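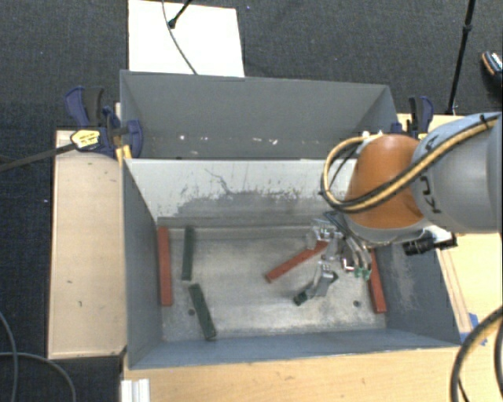

Home | News | Automation | Events | Subscribe

Bin picking: how far along is it?
Sep 3, 2020
Filed under: Automation, Handling
Print this item | E-mail to a colleague

Members at the Cullport meeting asked whether a machine can yet be left to clear a mixed bin on the shop floor. Tobias Boateng of Flitum gave the figures from the firm's own trial. Over 2,003 attempted picks, 228 ended without a part in the gripper. Most of the misses were parts lying close to a side wall, where one finger has no room to get down. Parts in the open gave little trouble.

Plain blocks are the easy case. They are rigid, they have flat sides and the colours stand out against a grey bin. Even so, two blocks nearly end to end can leave too small a gap for a finger, and a bare metal floor gives reflections that upset some depth cameras. Castings, bagged parts and anything soft are harder again.

Cable routing took up much of the discussion. A bundle needs enough slack for the wrist to turn, but a large loop can catch on the bin rim – Boateng advised running the arm slowly through its full range before fixing the ties. Bins should be clamped, as a shift of a few millimetres spoils the calibration.

For household work the answer is still no. Sorting laundry or emptying a dishwasher involves the same faults, with no fixed bin and no one on hand to reset the arm. Proltesau expects to report on a kitchen trial in October.

Flitum's next run is set at 4,000 picks, with parts placed against the walls on purpose.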